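Clarkgate Tabletop Kitchen Set: data card

Version 2, last revised in November. Maintained at Cleststead.
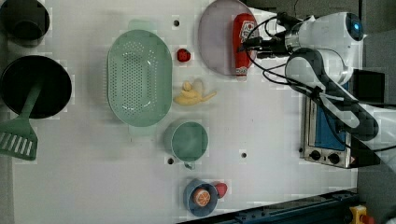
Kitchen items and play food on the white tabletop, overhead view.

Contents

The set covers small kitchen objects as they lie on a table between uses: tableware, cookware and play food. Each layout has one overhead image and one plain-text item list. There are 101 layouts; layout 100 is a duplicate of layout 60 and should be skipped when computing totals.

Item classes

tableware — plates, bowls, mugs, cups
cookware — colander, frying pan, spatula
appliance — toaster oven
food_toy — banana, strawberry, orange slice
bottle — ketchup

Labeling rules

An item resting on or in another item gets its own entry, plus a "support" field. The ketchup bottle on the lavender plate is listed as bottle, support: plate. The orange slice is listed as food_toy, support: cup. The green spatula across the black pan follows the same rule.

Color is recorded as a plain word. Mint green and green are separate values, so the colander and mug do not share a value with the spatula.

Small toys whose type is unclear are entered as food_toy, type: unknown. Do not guess from color.

Known issues

Items near the table border may be partly outside the image. They are kept in the list with partial: yes. Lists from the Kandent batch use "skillet" for the frying pan — map it to "frying pan" before merging.

Files

layouts/ images
lists/ item lists, one per layout
classes.txt class names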